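Subject: Re: [bench-automation] Second arm or better gripper first? Budget for February

Hello all,

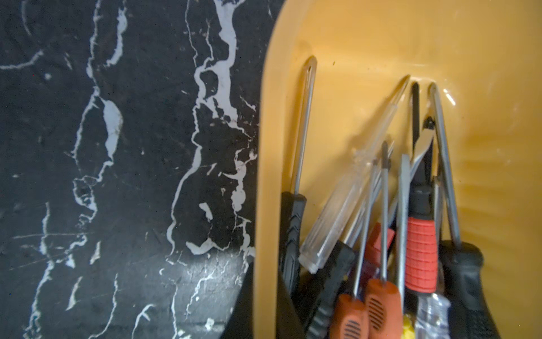
Thank you for the many replies to my first message, on the list and off it. I am answering the longest one below, point by point, and at the end I put a new version of the plan. Please correct me where I am wrong, because the request must go to purchasing at Hatcombe before the end of February and after this I cannot change it until the next budget round.

> You write that you want a second arm. I would ask first what the one you
> have is waiting for. In our shop we bought the second arm too early, and
> for most of a year it did the same bad grasps as the first one, only
> twice as often.

This made me go back to our logs. I had only looked at the hours the arm was in use, and these hours looked full, so I concluded that we need more arm. When I separated the time, much of it was a person putting the tools back to their start positions, and another large part was repeating a pick that had failed. A second arm would help with neither of these. So I have moved it from first place to last place in the list. It is still in the list, because if I remove it completely I am afraid it will be difficult to bring it back.

> What do your parts look like? If they are separate on a table then almost
> any parallel gripper will do. If they are in a bin or a cup then the
> fingers matter more than anything else you can buy.

They are in a container, standing up and leaning on each other. Screwdrivers mostly, with metal shafts that cross in the middle, and some handles sit so close together that a finger cannot go between. Two kinds of handle give us the most trouble. The clear plastic ones are hard for the depth sensor, it sees through them or it sees nothing. The shiny inside of the container is also not friendly, there is a strong reflection on the back wall and the software sometimes takes this as an object. I had planned money for a better depth camera because of this. Now I think I should first try diffuse light, which costs very little compared with the camera.

> Fingers: ask for thinner tips, and ask for the price of spare ones at the
> same time. Everyone forgets the spares.

I did forget the spares. I have now asked two suppliers. Trarnari quotes 651 for the thin finger set, with one pair of spare tips included, and the delivery is 4 weeks. McGrath has a similar set, the price is lower but the spare tips are a separate line and must be ordered in packs, so in the end the difference is small. The McGrath tips have a softer pad. I do not know if soft is good for us. With a ribbed rubber handle it should hold well, but with a thin round shaft I am not sure - maybe the shaft turns inside the pad when the arm lifts. If somebody here has tried soft pads on thin metal shafts, I would be very glad to hear it.

> I would also not spend on the table. People love to spend on the table.

I agree on this, and I have removed the new table top. Our present surface has a black marble pattern with white veins, and it looks a little dusty and worn. I wanted to replace it with plain gray, because I believed that the veins disturb the segmentation. But another member wrote me off the list that plain surfaces make the system too comfortable, and then it fails as soon as somebody puts it in a real workshop. A sheet of matte gray board laid over the top will be enough to compare both, and I can take this from the normal supplies.

> Last thing, put in a line for the person's time. If it is not in the
> budget it will be taken from something else.

Here I have a question about the form. At Hatcombe the equipment request cannot contain salary. The group at Nirilthorpe, who share the lab with us, put such hours as "commissioning" and it was accepted for them. Is it normal to do it so? I do not want to hide something in the request. If it is a usual word and purchasing understands it, then I will use it too. I have estimated 58 hours for mounting the fingers, new calibration, and running the old test set again so we can compare.

The new order of the plan is now:

1. Thin finger set with spare tips (Trarnari or McGrath, open until I understand the pad question).
2. Two diffuse light panels with stands, and a dimmer.
3. Commissioning, 58 hours, if the form allows it.
4. A second container of the same size but with a dull surface inside, to compare with the present yellow-orange one.
5. Better depth camera, only if 2 and 4 do not help.
6. Second arm, moved to the next budget round.

Items 1, 2 and 4 together must stay under 1,000, because below this limit our group can order directly and does not wait for three offers. With the Trarnari price this is possible if the light panels are modest. I have not yet a final offer for the panels, the first one I received was for a photo studio and much too large for our bench.

Two smaller questions, for who has patience:

- Is it worth to buy the fingers with the coating? It is extra, and the supplier says it reduces wear. Our fingers touch the rim of the container often, so I suppose the wear is there first and not at the tip, but I have no measurement.
- How do you plan for damage of the tools themselves? We started with cheap screwdrivers and I put nothing in the budget for replacing them. Pliers are in my opinion more of a risk than screwdrivers, since the jaws can catch on a neighbor when the arm pulls up, and then two things come out and one falls.

I will also write a short summary for the list when the fingers are mounted, with the failed picks before and after, so that the next person who asks this question has something to read. The logs from before are already saved in the same format, so it is not much work.

If you answer about the soft pads, please do it on the list and not only to me, I think others have the same problem. For the prices you can write to me directly if your supplier does not like to see them in public.

With best regards, and thank you again for the patience with my long messages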